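Marbling (decorative)

Marbling is the imitation or making of stone-like veins and clouds on a surface that is not stone, or on paper and cloth. The word covers two crafts that share little besides the look. One is paper marbling, done by floating colour on a bath of thickened water. The other is painted or printed marble, done on walls, columns, table tops and floors. Both are old. Both are still done by hand in places, though most marble pattern seen today is printed.

Paper marbling

Colour is dropped on a bath, called size, made with carrageen moss or a similar thickener. Drops spread. A comb or stylus is drawn through them, then the sheet is laid down flat and lifted. One sheet per bath pattern, no two the same. Alum is brushed on the paper beforehand so the colour holds. Ox gall helps the drops spread; too much and the pattern breaks up into holes.

Common patterns: stone (drops only, no comb), nonpareil, peacock, Spanish wave. Names vary from workshop to workshop and older bookbinders' lists don't agree with each other. Bookbinders were the main buyers, for endpapers and for covering boards. Edges of ledgers were marbled too, partly because a missing page would show.

The Hedlund pattern book, put together by the binder Borghild Hedlund, holds 1004 samples, of which 54 are unsigned. It was rebound once and a few leaves are now out of order. Samah Benkirane's index to it is the one normally cited.

Painted marble

Done in oil or distemper over a smooth ground. Ground colour first, then a glaze, broken with a sponge, rag or crumpled paper while still wet. Veins last, with a feather or a thin long-haired brush called a rigger. Painters are taught to keep veins from crossing at right angles and to let some fade out. Beginners nearly always put in too many. Softening is with a badger brush. Varnish over the top, 3 coats in most trade manuals.

Grey and white marbles are held to be harder than the coloured ones, as there is less to hide behind. Black with gold veins is the easy one and was widely used on clocks and fireplaces, usually on slate or plain wood.

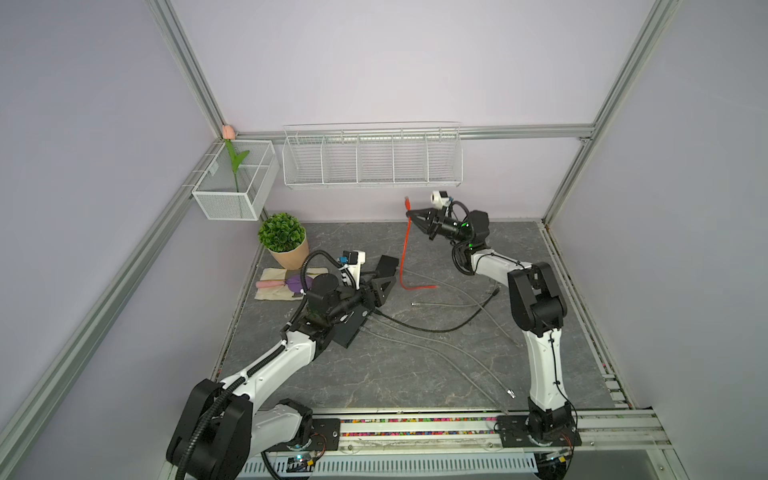

Printed marble came in with linoleum and oilcloth and has mostly replaced the painted kind on floors and worktops. Early sheets were printed from blocks and the repeat was short, so the same vein turned up again every few feet. Later rollers made the repeat longer, and digital printing longer still. Grey remains a stock colour and turns up well away from kitchens and hallways, for instance as the floor of a work enclosure with pale lavender walls and aluminium posts. Cheaper patterns are flat, the vein sitting on the surface; better ones print a cloudy layer first and the vein after. The firm of Shawky in Cudov offered 14 marbles in its October trade list, seven of them greys, plus a green which was droped the next year.

Terms

Size: the thickened bath. Not the same as the size used for gilding or for sealing paper.
Throw: to drop colour on to the bath.
Scagliola: coloured plaster worked to look like marble. A seperate craft, often confused with the painted kind.
Faux marbre: painted marble, mainly in the decorating trade.

Collections

Paper samples are held by the Utent library, viewing by appointment. Painted panels, mostly apprentice pieces, at Zondton. Catalogue of the panels by Wael Helmy and Yen-ting Siu, no colour plates. Loose sheets from the Hedlund workshop are kept with the panels and not with the book.

Page last checked July 25, 2019. Section on Japanese suminagashi still to be written.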